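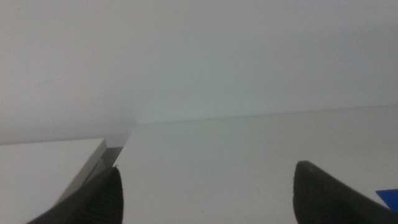 Interim Progress Report to the Valdebenito Fund
Community Water Testing in the Veltelard District
Reporting period: second half of the grant year

1. Status of the work

The project remains within the scope agreed with the Fund at the start of the grant. Household well testing has been carried out in all parts of the district except the upper valley, where the access road was closed for repairs until July. The 300 household samples planned for the period have been collected and logged. Laboratory results have been returned for most of them, and the rest are expected before the final report is due.

Field work continues to be led by Radwa Abou Zeid. Ratih Simanjuntak took over the sample register from Thanasis Sarantis when he moved to the laboratory side of the project. The handover went smoothly, although two weeks of entries had to be checked against the paper forms after a change in the way wells were numbered. No samples were lost. The old and new numbers are now listed side by side in the register, and both will appear in the data files delivered to the Fund.

2. Sampling and laboratory work

Samples are taken at the tap nearest the well, after the water has been left to run for seven minutes. Households are asked not to treat or filter the water on the morning of the visit. Each sample is tested for nitrate, hardness, acidity and coliform bacteria. Wells close to former orchard land are also tested for arsenic, as set out in the amended work plan.

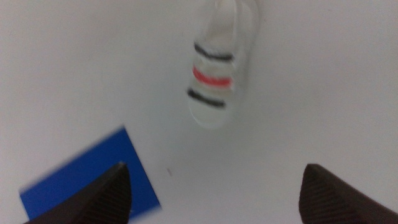
Samples that arrive after 4 p.m. are held in the cold room overnight and tested first the next morning. Under the earlier arrangement they were added to the end of the following day's work, and several bacterial tests had to be repeated on fresh samples because the allowed holding time had passed. Mr. Sarantis changed the order of work early in the period, and no repeat visits have been needed for this reason afterward.

Nitrate remains the main concern. Raised levels are found mostly in shallow wells on the east side of the district, where the soil is sandy and fields come close to the houses. Deeper wells in the same streets have generally given good results. We would ask the Fund to treat this pattern as provisional until the upper valley has been sampled and the spring results can be compared with those from the fall.

3. Reporting back to households

Every household receives a letter with its own results and a short note on what they mean. The first version of the letter was too technical. Rosângela Queiroz rewrote it in plainer terms and moved the advice on infant formula and drinking water to the first page. Calls to the project office asking for an explanation of the results have fallen, and those that do come in are more often about the cost of deepening a well or joining the public supply.

Where a result is above the health limit, the household is contacted by telephone on the day the result is confirmed. In four cases the family could not be reached by telephone and a member of the field team visited in person. A public meeting was held on a Sunday afternoon at the Kuroteo hall, and was well attended by residents of the eastern streets. The questions raised there have been passed to the district health office.

4. Budget

Spending is slightly under plan. Travel costs were lower than expected while the upper valley road was closed, and this money will be needed when visits there begin. The Brararex sample database cost more to set up than was budgeted, as older records had to be entered by hand. We request approval to cover the difference from the printing line, where a balance remains. No change to the total award is requested.

5. Next period

Upper valley sampling will begin as soon as the field schedule is confirmed with the road office. Repeat sampling of wells with raised nitrate will run alongside it. A draft of the final report will be sent to the Fund for comment before it is shared with the district.

Questions about this report may be addressed to Pauline Staniforth, Project Manager.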